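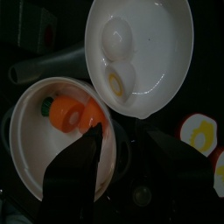 Slide 2: Play food, and why I keep buying it

OK, so leave this one up for a bit and let people smile at it. I usually get a laugh on the eggs. Two of them in the pan, one whole and one cut in half, and then the fried ones waiting off to the side!

Say hi to anyone who came over from the Grotton session. Mention coffee is at 10:30.

My story: I started with one little pan from a yard sale and now my play library in Sugiyama Hall has 337 pieces of pretend food (yes, I have a list, and yes, it's color coded). We lend it out in kits, 19 families at a time, and the egg kit is always the first one gone.

Point to the carrots in the pot. Ask the room: what would a four-year-old do next? Wait. Really wait, I always jump in too early. Somebody will say "soup" and somebody will say "put the egg in with it," and both are great.

Then talk about the halved egg. Kids love a cut face, they want to know what's inside stuff. Whole egg, half egg, fried egg, that's plenty to chat about before you even get to the carrots.

Cleaning question comes up every time. Warm soapy water, towel, air dry overnight. Skip the long version unless they ask.

If I'm running behind, drop the Zondent bit and go straight to slide 3, storage bins.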